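**Minutes, packing room staff meeting, July 3, 2025**

Present: Ladi Olatunji (chair), Yee-man Kong, Ifeanyi Etim, Xuelian Qin (minutes)
Apologies: Ifeanyi Okonkwo

**1. Last minutes**

Agreed, with one correction. The Lindell order was 799 baskets. The minutes had 853.

**2. Arm at the basket table**

Ladi reported that Skisto has sent renders from the simulation of the mixed-basket job. The model uses one arm at the far end of the table and our usual kind of load: produce and drinks cans in a green basket. Copies were passed around.

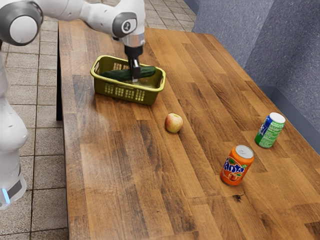
*Fig. 1. Simulation, gripper holding the cucumber at the basket.*

Yee-man asked who decides what goes in first. At present packers do this by eye. Ladi said the order will be set in the job list, and packers will write the list with Skisto. Yee-man and Xuelian to draft it.

Ifeanyi E. asked about bruised fruit. The arm will not be sorting for quality. Fruit will be checked by a person before it reaches the table, so one packer per shift moves to checking. Ifeanyi E. wants it recorded that this is more standing than the current job and that a stool was promised in January.

**3. Hours and jobs**

Ladi confirmed no change to contracted hours for the trial. The 5 packers on the early shift stay on the early shift. What happens after the trial has not been decided, and staff asked to be told before the rota is printed. Ladi agreed.

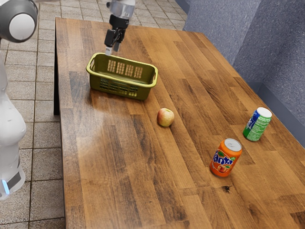

*Fig. 2. Simulation, gripper over the empty basket, apple and two cans on the table.*

Xuelian asked whether packers may reach onto the table while the arm is over the basket. Answer: no, stop it first. Yee-man asked for this to be in the written instructions and covered in training.

**4. Actions**

- Job list draft: Yee-man, Xuelian
- Stool for checking station: Ladi
- Training dates from Skisto: Ladi
- Copy of minutes to Ifeanyi Okonkwo: Xuelian

**5. Other business**

Locker 68 still does not lock. Ifeanyi E. to report it again.

Meeting closed.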